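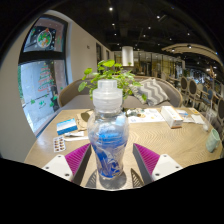 Une bouteille en plastique transparent avec son bouchon blanc, sur une table en bois clair.

Garder les bouteilles vides pour ranger les petites choses

Dans notre cuisine les tiroirs sont petits, et j'ai pris l'habitude de conserver certaines bouteilles pour y mettre des boutons, des graines ou des élastiques. Je vous explique ma méthode, qui demande surtout de la patience.

Ce qu'il faut préparer
Une bouteille propre avec son bouchon, de l'eau tiède, du bicarbonate, un peu d'huile de cuisine, un chiffon et un entonnoir.

Étape 1 : enlever l'étiquette
Remplissez la bouteille avec de l'eau tiède et attendez un quart d'heure. L'eau très chaude déforme le plastique, j'ai perdu ainsi une jolie bouteille de sirop Vitier. Tirez l'étiquette lentement, à partir d'un coin. S'il reste de la colle, frottez avec l'huile et le bicarbonate mélangés en pâte.

Étape 2 : laver l'intérieur
Mettez 3 cuillères de riz cru et un fond d'eau savonneuse, fermez et secouez fort. Rincez jusqu'à ce que l'eau soit claire. Le bouchon se lave à part.

Étape 3 : laisser sécher
Posez la bouteille à l'envers, sans le bouchon, pendant une nuit entière. Pour les graines je compte deux nuits, car la moindre goutte les fait moisir.

Étape 4 : remplir et noter
Versez avec l'entonnoir. Écrivez le contenu et le mois sur un morceau de ruban de papier, par exemple « haricots, juin ». Le feutre directement sur le plastique s'efface avec les doigts.

N'utilisez jamais une bouteille qui a contenu un produit ménager pour garder des aliments, même bien rincée.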